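Setting Up and Looking After the Arm on the Long Table

Mandummont, Bay 2

These notes cover the white arm that works over the wooden table at Mandummont, and the simulated copy of it that we use for checking moves before they go to the real cell. The copy gets the same care as the machine. When a setting changes on one side, it goes into the Havoser log and gets changed on the other before the next run. The log stood at 1,718 entries in March, and most of them are small: a bolt checked, an offset corrected, a pad replaced.

The daily check takes less time than it used to. We start at the base and work out toward the gripper, and we write down readings even when they match the day before. The home position is taught with the fingers pointing straight down, and every other position is measured from there.

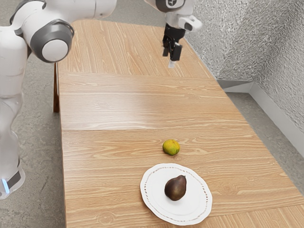
Clearance over the table is the setting we revisit most often. The first version of the cell had one safe travel height for everything, set at 200 mm above the wood, and it made each move slow. We now keep the 200 for long moves across the table and drop to 130 mm for short ones, as long as nothing tall is in the way. The pear lying on its side on the scalloped plate is a good case for the lower figure, and the little citrus fruit set straight on the wood is another. Both are low, and the plate's rim matters more to the path than the fruit does. We teach the approach from directly overhead so the fingers come down inside the rim, and we check that path at quarter speed before letting it run.

The table itself needs looking after too. It has a seam where two sections of the top meet, and the two sides have to be level with each other. We lay a straightedge across the joint at the start of each month and write the reading in the log. In the simulated cell the top is modeled as one flat surface for contact, so any step in the real one has to be fixed with the leg adjusters. We don't correct for it in software.

Fingertip pads come off once a month, or sooner if a grip test fails. Wipe the finger faces with a dry cloth, fit the new pads, then close the gripper with nothing in it and look for a gap. A gap at one end means a pad is seated crooked. Take it off and do it again. Spare pads are in the Sedgwick cabinet, second drawer, with the short hex key. Please put the key back.

After any work on the wrist, rerun the tool offset routine. It takes three touches on the reference pin and one on the table. If the result differs from the last good value by more than 2 mm, stop and check the flange bolts before doing anything else. We had a week of bad picks last winter that came down to one bolt that had been started and never tightened.

Backups of the taught positions go to the Bundlow drive at 4:30 p.m. The file name has the bay number first, then the log entry number. Old backups are kept until the next full recalibration and then cleared out.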